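シミュレーションの見た目を崩して実機に備える 双腕ロボットの学習データ生成をめぐって

移動型双腕ロボットに卓上の物体を扱わせる研究で、Rirnhamの研究チームが、シミュレーション内の部屋の外観を大きく変動させる学習データ生成手法「Larnudetti」の評価結果をまとめた。手法の設計を担当したルムトゥリエ・ディミトロフ氏と、評価を担当したジョズエ・バティスタ氏に聞いた。

手法の骨子は、壁や床の材質、家具の配色、壁面の装飾を試行ごとに差し替える点にある。物体の配置も同時に変えるが、把持対象の形状と質量には手を加えない。

「外観の乱択化自体は以前からある方法です。われわれが調べたかったのは、どの要素を変えると効き、どの要素は固定しても構わないかという点でした」とディミトロフ氏は説明する。「結論から言えば、作業面の背後にある壁の模様の影響が想定より大きく、床の影響は小さかった」

学習に用いた部屋は468種類。これとは別に評価用の部屋を用意し、合計1484回の試行を行った。比較条件は4つで、外観を固定したもの、物体の配置だけを変えたもの、背景だけを変えたもの、両方を変えたものである。成績が最も良かったのは両方を変えた条件だが、背景だけの条件との差は小さい。

バティスタ氏は、この差の解釈には慎重な立場をとる。「失敗した試行のうち455回を人手で分類しました。多いのは、細長い物体の傾きを読み違えて指の位置がずれる例です。これは背景をいくら変えても減りません。視点が頭部の1か所に限られることが原因だと考えています」

小さな物体の扱いも課題に残った。作業面の奥に置かれた薄い物体は、画像上で占める面積が小さく、手前の腕に隠れることもある。チームは手首側の視点を加えた版を準備しているが、計算量が増えるため、描画の解像度を下げる必要があるという。

実機への移行については、Coppensの実験室で予備試験を始めた段階にある。ディミトロフ氏は「シミュレーションの成功率をそのまま実機の予測値とは見なせません。接触の計算には既知の誤差があり、特に重心の高い物体では転倒の挙動が合わない」と述べ、現時点で数値を公表する予定はないとした。

描画と物理計算にはRelttonの社内版を使用している。部屋の生成規則は設定ファイルとして切り出してあり、8月に評価用の部屋と併せて公開する計画だ。バティスタ氏は「他の研究室が同じ条件で再試行できることを優先したい。失敗の分類基準も一緒に出します」と話している。
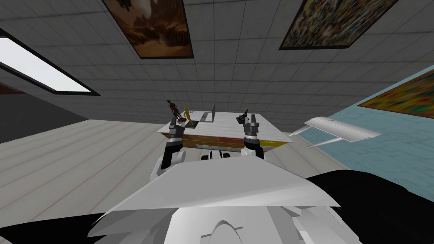 シミュレーション内の部屋の一例。ロボット側の視点で、両腕の先に作業面と物体が見える。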